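Wurkcombe Community Hall - pre-hire safety check
Checked Saturday by Malcolm Treloar and Lacey Whitlock

1. Exits and paths
Both side doors open fully. Rear door sticks at the bottom and needs planing. Chairs stacked within 2 metres of the rear door - moved.

2. Extinguishers and blanket
Foyer unit: pin and seal in place, gauge in the green. Kitchen blanket: OK. Unit 2895 by the stage: tag out of date. Report to supplier.

3. Tables and curtains
Trestle legs lock. Curtain hems clear of the heaters. Flame-retardant certificate not in the folder.
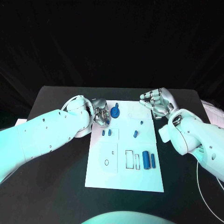 Malcolm has asked for a copy of the certificate. If it can't be found the fabric will have to be re-treated before August.

4. Electrical
Test tags current on the urn and both power boards. One extension lead has a nick near the plug - cut up and binned. Safety switch tripped on the test button and reset.

5. Lighting
Exit signs lit. Emergency lights held for 30 minutes on battery. The one over the stage steps was dim by 15. Replace battery.

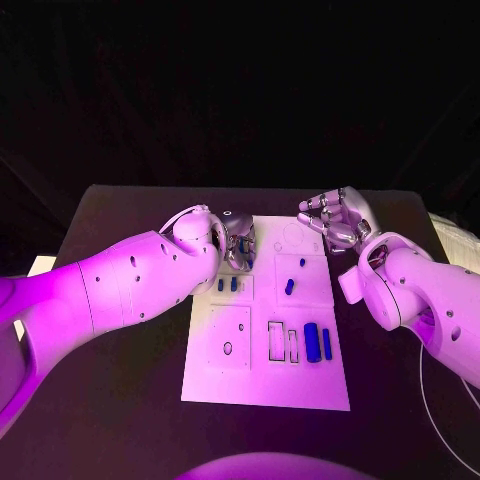 Senthil Poduval: The stage steps light was dim last time too. I'd replace the whole fitting. Also, can the white strip on the bottom step be repainted while the ladder is out?

6. Kitchen and toilets
Hot water sign up. Floor mat curling at one corner, taped for now. Accessible toilet alarm works.

Still open: rear door, unit 2895, certificate, steps light, mat.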